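Progress Report to the Prasertsri Fund
Clulberg Street, community television drama
Second report, covering the winter block through the end of February

Dear friends at the Fund,

I promised to keep this one shorter than the last, and I have tried, but a good deal has happened since the fall and I would sooner tell you too much than too little. The short version is that the show is alive and well, we have finished the scripts for the second season, and we are a little behind on filming and a little ahead on money.

Scripts and story

Your grant paid for a proper writers' room for the first time, and I cannot tell you what a difference it has made. In the first season Enikő Szilágyi wrote nearly every episode at her kitchen table after her kids were in bed. This time she had four other writers with her, every Tuesday from six o'clock until they ran out of steam, and the season is funnier and sadder for it. The laundromat family finally gets the storyline viewers kept writing in to ask for, and the feud over the Butden bus stop comes to a head in episode five (I won't spoil it, though I am sorely tempted).

We have 11 episodes this season, up from eight. All of them are past second draft, and seven are locked. The last two still have trouble in the middle. Enikő wants to move the wedding a week earlier in story time, which means three scenes need new dialogue, and I have told her to go ahead. 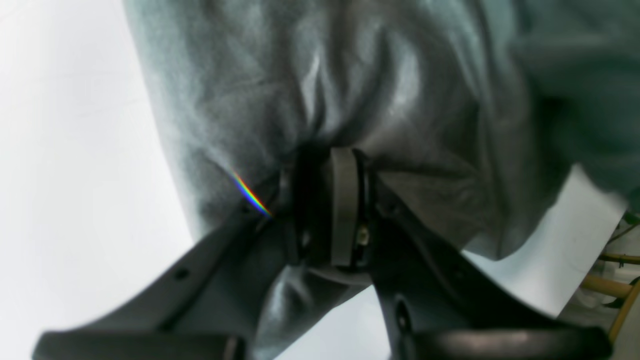 Gray fabric, gathered up in the gripper.

Casting

We held open calls over two weekends in January and saw 144 people, from high school juniors to a retired mail carrier who had never acted in his life and read beautifully. Nineteen of them now have speaking parts. We also kept a list of everyone who wanted to be an extra, and we have been calling from it ever since.

The one hard loss was our original Mrs. Tesus, who has moved out of state to be near her daughter. We talked for a long while about recasting and decided against it. The character will move away too, and her corner store passes to a nephew. It gives us a fresh face behind the counter and a goodbye scene that I think will be one of the best things we have done.

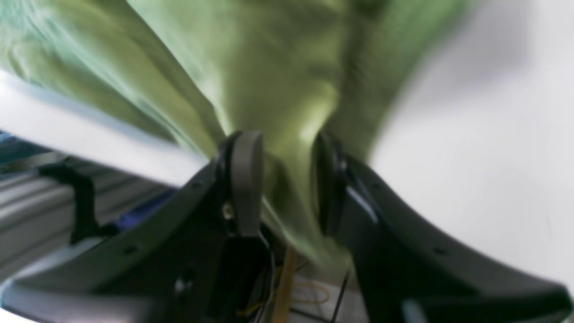 Green cloth between the gripper's fingers.

Filming

Of the 114 scenes in the season, we had planned to have half in the can by now. We have 46. Two things slowed us down. The heat went out in the hall we use for interiors and we lost five evenings, and then our sound recordist took a paying job on the road, for which I don't blame her one bit. Her replacement started in the middle of February and is getting quicker every week.

Rigoberto Espinoza, who directs most of the block, has redrawn the schedule so that all the diner scenes are shot together over two long weekends — something we should have done last year, frankly. The crew likes it, the diner's owner likes it even more, and it saves us putting up and taking down the lights every time somebody on the show wants pie.

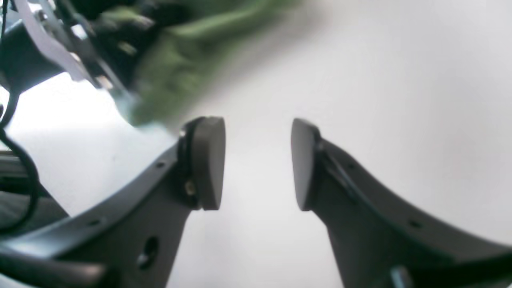 I do want to say a word about how people are holding up. Evening shoots are tiring when you have been at work since eight, and in January you could feel it. We now stop at nine thirty, finished or not, and there is always hot soup. Attendance has picked up, and so have the jokes.

Viewers

The first season is still being shown on the local cable channel, and the reruns have done us a world of good. Our mailing list passed 1000 names this winter. The library screening of the first season finale was full, with people standing along the back wall, and the talk afterward went on so long that we were politely asked to leave.

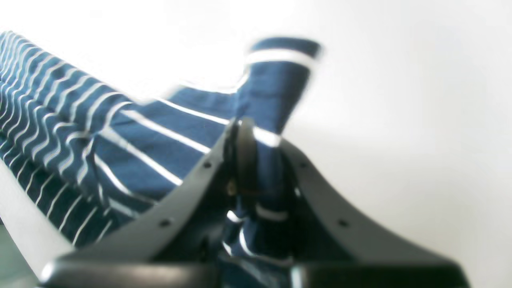 Money

We have spent a little under half of the grant. Writing came in on budget, equipment rental came in lower than expected, and food came in higher (see soup, above). With your blessing, I would like to move what we saved on rental into two extra days of editing in the spring. The detailed sheet is coming separately, and I am happy to go over it by phone.

What comes next

The diner weekends are first, then the street scenes once the evenings are lighter. We hope to have a rough cut of the first three episodes to show you in May. You would be very welcome on set before then, any evening at all, and if you would like to stand in the background of a scene and pretend to read a newspaper, Rigoberto says he can always use you.

With real gratitude from all of us on Clulberg Street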